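11 September 2023
Gripper comparison, tube insertion, clear rack on black cloth

Borkstead fingers back on the arm this morning after the Gruvthorpe pair came off. Same mount, same wrist camera, Hotard controller left on last week's settings. Task is one clear tube into a corner hole of the acrylic rack, straight down, release, back off. 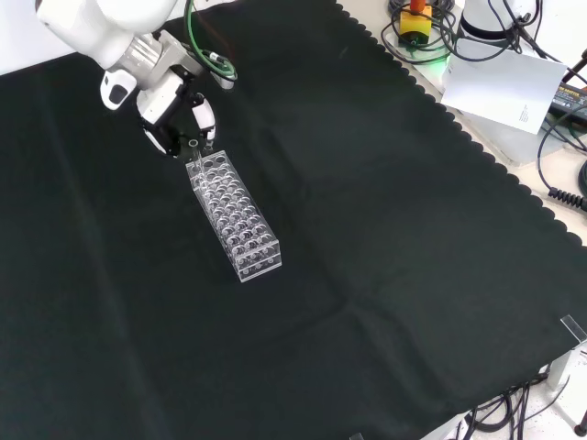

Entered by Liya Gidey, gripper bench

Ran 50 insertions with each pair. Gruvthorpe had 17 misses, Borkstead 15. I don't think two tubes is a difference worth reporting. What does differ is the kind of miss. With Gruvthorpe the tube tilts in the grip before it reaches the hole and the bottom catches the rim. With Borkstead the tube stays vertical but the whole approach is off to one side, by up to 3 mm on the worst ones. That looks like calibration to me, so it should be fixable in software.

Tube detection is still poor. Against the black cloth the wall of the tube hardly shows and the detector is mostly working from the bright rim. It also picks up hole rims on the rack and calls them tubes. Tried raising the threshold, lost real tubes, put it back. Demissie script crashed once on an empty detection list. Restarted, did not count that run.

Release: opening wide is fine in free space, but next to a tube that is already standing in the rack the right finger comes very close. Went to a smaller opening for the last 19 Borkstead runs and had no contact on the way up. Keep that setting.

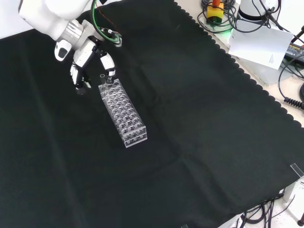 Fingers open over the far end of the rack, one tube in place.

To do:
Redo hand-eye calibration before any more Borkstead runs.
Guard for the empty list in the Demissie script.
Repeat both sets with the rack turned square to the arm. Diagonal only so far.
Check pad wear on the Gruvthorpe pair, order spares if needed, want them here by October.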